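Small office landlord wants us to pay for the shared kitchen in the service charge – is this normal?

Posted in Commercial Property > Leases and Service Charges

Treasa Phelan
We rent one unit on the first floor of Cludalach House, an old mill building from 1856 that was split into small offices. Our lease is for 3 years and we are in the second. The managing agent, Keltton, has sent a service charge demand for November which is 500 more than the last one. The extra is listed only as "shared amenity, kitchen". There was no kitchen when we signed. It was put in on the ground floor over the summer, and our staff hardly go down there.

The lease says we pay a "fair proportion" of the cost of services to the common parts. I have asked Keltton for a breakdown and been told it is "in line with the lease". Payment is due on Friday. Do I have to pay for something that wasn't in the building when I took the unit?

Damián Tovar
It depends on the wording, so get the lease out and read the schedule of services, usually near the back. You are looking for two things.

First, how "common parts" is defined. If it says something like "any areas provided by the landlord from time to time for the use of tenants", a new kitchen is probably covered, whether you use it or not. If the common parts are shown on a plan or listed by name, you have a better argument.

Second, whether the landlord can charge for improvements. Many leases let them recover repair and running costs but say nothing about adding new things. Fitting out a kitchen from scratch is an improvement. Cleaning it afterwards is a running cost. Keltton may have put both under one line, so ask them to split it.

What I would do before Friday:

Write to the agent and ask for the invoices and the way your share was worked out. Floor area is the usual method.

Check the lease for a clause that stops you holding back payment. If there is one, pay in full and say in writing that you are paying under protest.

Ask for a list of what was bought for the kitchen. White goods and small appliances get replaced often, and you want to know if future ones will come through the service charge too.

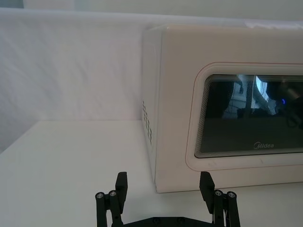 Look at the end date. With a short lease you can ask for a cap on the service charge when you renew, and that may be worth more to you than arguing over this one bill.

I had a similar dispute with a landlord at Skatidel business park. We had around 40 emails back and forth and in the end they took the fit-out cost off and left the cleaning on.

Conneely
Same thing happened to us with bike racks. Just don't pay it, they never chase.

Damián Tovar
I wouldn't follow that. Some commercial leases let the landlord treat unpaid service charge as rent, and then they can act on it quickly. Speak to a solicitor or a surveyor first if you plan to hold anything back.

Treasa Phelan
Thanks both. The definition does say "from time to time", so I think the cleaning is ours to share. Nothing about improvements that I can find. I have written to Keltton asking for the split and will pay under protest if they don't answer by Thursday night.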